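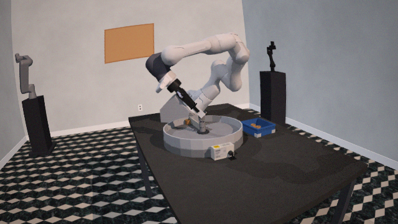
It was never a crash as far as the software was concerned, according to Shabani Rotich, and I should be careful about using the word. I used it anyway, several times, over the two hours I spent with Nusrat Malik going through what went wrong with the Akitz cell in December.

Malik runs commissioning at Kaijage, which bought the cell to move small orange parts out of a shallow round tray and into a blue bin. It is a dull job, and she picked it for that reason. The arm had practiced in simulation first, in a package called Plumus, and it came with a report saying it had completed 384 runs without a collision. On its second day at Kaijage it drove its long black tool into the post in the middle of the tray and kept pushing.

"It didn't go fast," Malik says. "People picture something violent. It just leaned on it. The post bent, the tray lifted on one side, and the arm carried on as if it was having a good day."

The cell was fenced and no one was hurt. She hit the stop herself. What bothered her was that she'd had to. The arm had a force limit, and contact with anything other than a part was supposed to trip it. She had signed a form saying she'd read the document that said so.

I asked whether she had believed the 384 figure when she first saw it.

"I believed somebody had run it 384 times," she says. "I didn't ask what it would have taken to fail."

That question took her 11 days to get answered. In the simulated version of the cell, the post was visible but it had been left out of the list of things the tool was allowed to hit. You could see it on the screen. It cast a shadow. As far as the collision check went, though, there was nothing there. The tool could pass straight through it and the run would go down as clean.

Britar, the integrator that built the cell, told her the setting had been put in early on. The tool has to work close to the post, and the first runs kept stopping for contacts the engineers thought were false. So they switched off checking between those two objects, meaning to switch it back on later. Rotich, who answered my questions for Britar by email, calls this "a common and reasonable step in tuning a cell." I have no trouble believing it's common.

Malik asked for the recorded runs and had them played back with the check switched on. Of the 384, 131 showed the tool touching the post or going through it.

"So a third of the time," I said.

"More than a third," she said. "And they had video of all of it. Anyone could have watched."

I asked to watch some. It is odd viewing. The white arm stands on its gray base at the back of a dark table, and the room has been given far more attention than I expected: a black-and-white checkered floor, an orange panel on the wall, a wall outlet, tall black pedestals with sculptures on them. Malik says she was told the decoration was there to vary the view so the vision system wouldn't get attached to one background. She doesn't dispute that. She does point out that someone spent time on baseboards.

"It looks finished," she says. "That was part of the trouble for me. If they'd sent me gray boxes I think I'd have asked more."

I'm not sure she would have, and I told her so. Kaijage had a delivery date and a report that said what it wanted to hear. She thought about that for a bit and said it was fair.

There was still the matter of the force limit on the real arm, which has nothing to do with any simulation and should have caught the problem. Here the accounts split. Britar says the limit was active and set correctly, and that the slow approach kept the load under it for longer than expected. Malik says the limit had been raised at the factory, for the same false contacts, and that the change appeared in a settings file and nowhere else. She showed me the file. There is a line with the old value and a line with the new one, and no note beside either.

Rotich did not answer my question about who changed it. He wrote that "the safety functions of the cell performed within their configured parameters." I read that sentence to Malik over the phone later, and she laughed for quite a while.

"Configured by who, though?" she said. "That's all I ever asked them."

She is careful to say that the force limit in that file was never the certified safety system. The fence was, along with the door switch and the stop button, and those all worked. I pushed her on this, because it's the kind of distinction that sounds good in a report. If the arm could push through a metal post without noticing, would she have been happy to have someone reach in?

"No. And nobody was meant to. But the sales deck had a person standing next to it with the gate open, so."

The fix, when it came, was small. The post went back on the collision list. The force limit came back down, and the approach to the middle of the tray was changed so the tool comes in from a steeper angle. Britar then delivered a new report: 174 runs in Plumus, no contact with the post. Malik asked for the collision list to be printed on the first page. She also asked for 10 runs with the post deliberately moved into the tool's path, to see whether anything would complain. It complained all 10 times.

After that she ran 100 cycles on the real cell herself, at reduced speed, with a dial gauge against the post. She wouldn't tell me the result was good. She told me the gauge didn't move, and that two parts were dropped outside the bin, which Britar had not predicted and which she has sent back to them as an open item.

Does she trust simulation less now? She says she uses it every week and would be slower without it – her complaint is with the word "clean" in a report that doesn't say what dirty would look like. I find that generous. A tool that lets you turn off the one contact most likely to happen, and then prints a zero without mentioning it, seems to me to have a problem of its own, whoever clicked the setting. I asked Rotich whether Britar's reports now list excluded contacts by default. They are available on request, he wrote.

Malik has requested them. When we last spoke she had the list for the cell running now, and there were two pairs of objects on it. She was waiting to hear why.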